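Book stacking (horizontal storage)

Updated April
By the Household Reference desk, Moodley
Print this page | E-mail this article

Book stacking, also called flat storage or horizontal storage, is the practice of laying books on their covers, one on top of another, on a table, shelf or floor. It is distinguished from shelving, in which books stand upright on the lower edges of their covers. Stacks are used for short-term holding during reading, sorting and packing, and for long-term storage of volumes too large or heavy to stand.

Mechanics

In an upright book the text block hangs from the spine, and its weight pulls the pages forward and down. A heavy book kept upright for years may sag at the front edge. In a flat book the lower cover carries the load over its full area and the binding is under little strain. The cost is compression: each volume bears the weight of everything above it. Paperbacks with glued spines tolerate this well. Books with raised decoration, clasps or loose inserts do not.

Flat stacks take up more surface than a shelved row of the same books and are slower to use. Removing a volume from the middle requires lifting all those above it.

Order and alignment

The usual rule places the largest format at the bottom, with each book above it no larger than the one below. Where formats are equal, the heavier book goes underneath. An overhanging cover can bend under load, and hardcover boards, which extend past the pages on three sides, are easily knocked at the corners.

Spines may all face one way, which keeps titles readable, or alternate. Alternating is used for books that are thicker at the spine than at the front edge. It levels the stack but hides half the titles.

The Deswood handling guide, written for small lending collections, limits working stacks to 200 mm in height and closed-storage stacks to 48 hours unless the books are oversized. The Vetthorpe reading room applies a lower limit of two volumes on any table in use.

Tabletop stacks

A stack of two is the most common form in homes and reading rooms. It is normally placed near a corner or side of the table, leaving the middle clear for an open book or writing. Smooth wooden tops are suitable, but hard covers can slide on them – a felt or cork mat is sometimes added under the lowest volume.

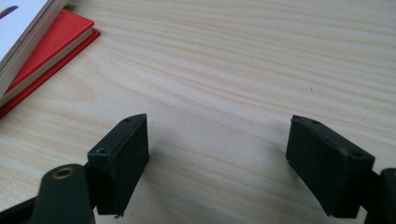
Moving a stack

Small stacks are lifted with both hands under the bottom book, thumbs resting on the upper covers. Gripping only the top volume, or pulling a stack by its spines, can tear the cloth at the head of the binding. Larger stacks are divided first. Evon book trays, used at Vetthorpe, hold 14 standard paperbacks in two flat piles.

See also: Bookend; Bookcase; Page block; Slipcase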